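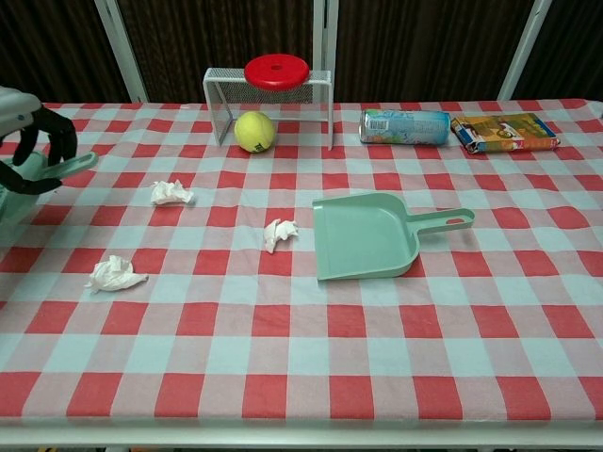 Slide 1: Checked cloth with a dustpan and the handle of what looks like a small cleaning tool, both in mint green.

Looking After Table Linen in a Small Tea Room
Speaker notes

Slide 2: Opening

Thank them for coming. Mention the handout at the back, two sides, with the temperatures and the stain list, so there's no need to copy anything down.

I ran the linen at the Larkside tea room for four years before I moved over to the Rindard hall kitchen. Larkside used cloth on every table. Rindard uses cloth for functions and bare tables the rest of the time. Most of what I have to say comes from Larkside, where we got a lot wrong at the start.

Ask for a show of hands: who uses cloth every day, who only for bookings, who is thinking of giving it up? Adjust the middle part depending on the answer. If most are thinking of giving it up, go to the costs slide early.

Slide 3: What we started with

We opened with 71 tablecloths. They came from three places and there were two different sizes that looked the same when folded. Staff would carry one to a table, shake it out and find it was short on one side. Then it went back on the shelf half folded, and the next person did the same.

The fix was a coloured stitch in one corner. Red for small, blue for large. It took two evenings to sew and it was the most useful thing we did in the first year.

If anyone asks about laundry pens: we tried them first. The ink faded by the tenth wash or so.

Slide 4: Choosing cloth

Cotton, polyester or a mix. Go through the three slowly.

Cotton feels best and takes a hot wash. It also creases, and somebody has to iron it. All-polyester hardly creases but holds on to grease, and tea runs off it on to people's laps. A mix does most things well enough for a tea room.

Checks and small patterns hide a faint mark. Plain white doesn't. We kept plain white for christenings and funerals and used checks for everything else. Customers liked the checks. A few asked where they could buy them.

Strong colours need a word of warning. Red gingham can let go of its dye in the first few washes. Wash it alone, cool, until the water is clear. We turned a batch of white napkins pink by skipping this, and they stayed pink.

Pass the two fabric samples round here. Ask for them back.

Slide 5: Between customers

Crumbs first. Always clear crumbs before you wipe, otherwise you rub butter and jam into the weave. A soft hand brush and a dustpan will do. Keep one set for tables only and keep it well away from the floor brushes. We picked a colour for the table set and told everyone on their first day.

Brush from the far side of the table towards yourself, with the pan held just under the edge. Don't shake the cloth out indoors. At Larkside people shook them out by the back door, and we had pigeons from April onwards.

A damp cloth for a small spot, then leave it. If the spot is bigger than a saucer, change the tablecloth.

Pause here. Somebody usually asks about toppers, the smaller squares laid over the main cloth. Yes, they save washing. They also slide about unless the cloth beneath has some grip. A thin felt layer underneath everything helps, and it quietens the cups as well.

Slide 6: Stains

Don't read out the whole list. It's on the handout. Talk about these only:

Tea. Rinse through with cold water from the back of the cloth as soon as you can. If it has dried, soak overnight in cool water with a spoonful of washing soda.

Jam and red fruit. Scrape, don't rub. Cold water, then the normal wash.

Butter and cream. Washing-up liquid worked in with a finger before it goes in the machine. Hot water alone just moves it about.

Candle wax. Let it set hard, pick off what you can, then brown paper and a warm iron. Change the paper often.

Check every stain before the cloth goes in the dryer. Once heat has been on it you have very little chance. We had a basket marked "look again" next to the dryer, and anything doubtful went in there.

Slide 7: Washing and drying

We washed at 60 for whites and 40 for checks. Less powder than the box says if your water is soft. Too much powder leaves the cloth stiff and grey, and then people add more powder to put it right.

Don't fill the drum to the top. The cloths twist into a rope and come out with dirty centres.

Take them out a little damp and fold straight away - that removes most of the ironing. Two people folding is three times as fast as one. If you are short of staff, hang them over a wide rail and smooth the hems by hand.

Slide 8: Storage

Fold with the corner stitch showing. Newest washed goes to the bottom of the pile, and you take from the top. Otherwise the same dozen cloths do all the work and wear out together while the rest go yellow at the folds.

The cupboard at Larkside was on an outside wall and smelt of damp by January. We put slats on the shelves and left the door open at night. The Rindard cupboard is beside the boiler and we've had no trouble.

Slide 9: Sending it out

For a while we used a laundry service, Cronin. Collection was at 7 in the morning, which suited us, and the ironing was better than ours. The trouble was lead time. We had to own enough cloths to cover the days when a load was away, and in June with weddings we didn't.

We went back to washing our own and sent out only the long banquet cloths. For some of you it'll be the other way round. Work out the staff hours before you decide, including folding.

The sheet for this is on the handout, second side. We keep ours in the Toseo stock book with the crockery counts, but any notebook will do.

Slide 10: Questions

Leave the stain list up while people ask.

Likely ones: starch (we only used it on napkins), moth (not with cotton), mending (darn small holes, cut big ones down into napkins), and wipe-clean cloths (fine outdoors, they crack along the folds).

Collect the fabric samples before people go for tea.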